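Parkico es una línea de figuras coleccionables de vinilo blando atribuida al taller Ineck. Suele presentarse como pionera del juguete de autor en pequeña tirada, afirmación que ningún catálogo de la época respalda.

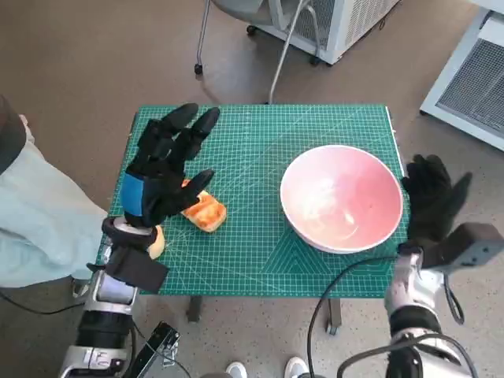

Núm. 20

Según la versión más repetida, la primera serie constó de casi 300 ejemplares, pintados a mano. El dato procede de un folleto publicitario del propio taller y no se ha contrastado. La numeración tampoco ayuda: se conoce una figura marcada 2501, cifra difícil de conciliar con una tirada tan corta, salvo que el número fuera un simple adorno.

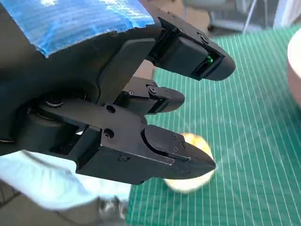

Mano negra con cinta azul sobre una base de corte verde.

La distribuidora Embridge reeditó dos modelos en colores nuevos y los anunció como «moldes originales». Las diferencias en las juntas del cuello hacen dudar de ello. La colección Brzozowska, citada a menudo como prueba, carece de inventario publicado.
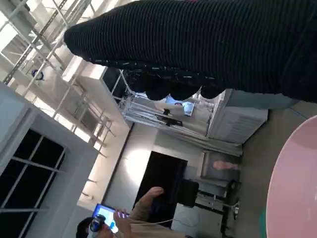 Brzozowska replicó en el boletín de octubre que las juntas varían incluso dentro de una misma colada y que por sí solas no demuestran nada. No aportó piezas para compararlas.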